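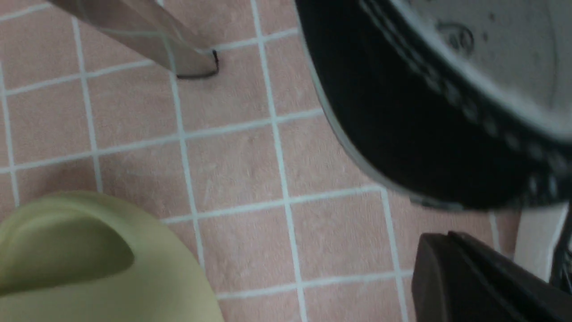

How long does it take to build a small robot arm at home?

Mine has taken since March, working evenings and some weekends. That covers printing the parts, two rebuilds of the base and one bad power supply.

A few notes for people who asked what's in it. The shoulder and elbow are the Garine kit, bought used. The wrist is my own. The controller board is a Hudby, and the software is Grokura with a lot of my settings on top.

Parts cost so far: $1422. I keep a spreadsheet. The motors are most of it. The printed parts hardly show up, even with all the ones I threw out.

The gripper is on version 22. Most of those versions were tiny changes to the fingertips. Versions 15 and 16 were the same file. I forgot to save.

I work on the floor. The bench is too short for the reach I want, and the arm shook it when it stopped fast. Tile is flat enough. Grout lines have been handy for checking by eye if the wrist is square to anything.

Thin flat things are the hardest to pick up. The fingers are thick and they hit the tile before they get under an edge. Round things with a rim go better. I come down over the side and close on the wall.

Parveen Mengal asked why I don't just add suction. I might. It means a pump and a hose, and I don't have a good route for a hose past the elbow yet.

The wrist camera focuses too far out, so close objects go soft. I turned the lens a little last night and glued it. Will see how that does once the glue sets.

Nadine Nimri lent me her crimping tool and I redid every connector on the wrist. Two of the old ones came off in my hand. That explains the dropouts I was blaming on the software.

If you're printing fingers like mine, put the layers along the length. Across, they snap at the screw hole.

Next up is a softer pad for the tips and a shorter cable run. I'll put the finger files up after the screw holes are fixed. They're a hair too tight for M3 right now.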